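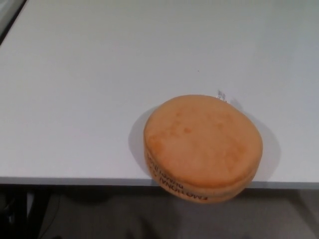 Can the Revberg wall-mounted soap dispenser be filled with ordinary bulk liquid soap?

It takes any liquid soap of low to medium viscosity, poured straight into the internal tank. Foaming soap needs the separate foam pump, and gritty workshop cleaners will block either one.

Revberg 800 manual soap dispenser, surface mounted: review

Unit tested: lever-operated, satin stainless housing, removable plastic tank, key lock on top. Purchased through Hetasance, our usual washroom supplier. Installed in January in the staff washroom of a commercial bakery, next to an older Mondal dispenser that stayed up for comparison.

Mounting

Four fixings through the back plate. The holes are slotted vertically, which gives a few millimetres of adjustment after drilling. The supplied plugs are adequate for solid masonry behind tile and unsuitable for plasterboard. We discarded them and used our own. The paper template is printed at the correct size, but the centre line is faint and was hard to follow on grey tile.

The housing hangs on two hooks and is held by a screw inside the door. Access to that screw is poor with the tank in place, so fit the tank last. Installation took 20 minutes, excluding drilling.

Filling

The door hinges forward at the bottom and stops at a shallow angle. A 5 litre container can't be tipped into the tank without a funnel. The tank does lift out, and filling it at the sink was cleaner in every case. The neck is wide enough to take a bottle brush.

The level window is a narrow vertical slot on the front. It can be read from standing height with coloured soap. With clear soap it is close to useless, and our cleaner, Noelia Urquijo, checks the level by opening the door.

Pump

Output per stroke is consistent once primed. Priming from empty took 8 strokes with a standard pink hand soap and 27 with a thicker antibacterial gel. The gel is within the range stated on the instruction sheet, so the second figure is disappointing. The Mondal primes faster on both soaps.

Dripping was minor. A small bead forms at the nozzle after use and falls some minutes later. Over a basin this doesn't matter. Over a bench or a floor, fit the drip tray, sold separately.

The lever can be worked with the forearm. Travel is long and the return spring is firm, and one staff member with limited grip strength preferred the old unit.

Cleaning and finish

Corners are welded and ground, with no open seams on the front or sides. The satin finish hides fingerprints reasonably well if wiped with the grain. Soap residue collects behind the lever, where a cloth won't reach. A small brush will.

Lock and spares

The lock is a simple two-pin type and comes with two keys. The key is common to the range, so a site already running Perley towel dispensers will need to carry a second one. Pumps, tanks and levers are listed as spares. Ngaio Kereama at Hetasance quoted 3 working days for a pump, and it arrived in that time.

Against

Level window too narrow. Door angle too shallow. Slow priming with gels. Drip tray should be included at this price.

For

Rigid housing, tank that lifts out without tools, full spares list, tidy welding.

Rating: 3.5 out of 5. Suitable for staff and public washrooms using standard liquid soap. For thick gels, the Mondal remains the better pump in a weaker housing.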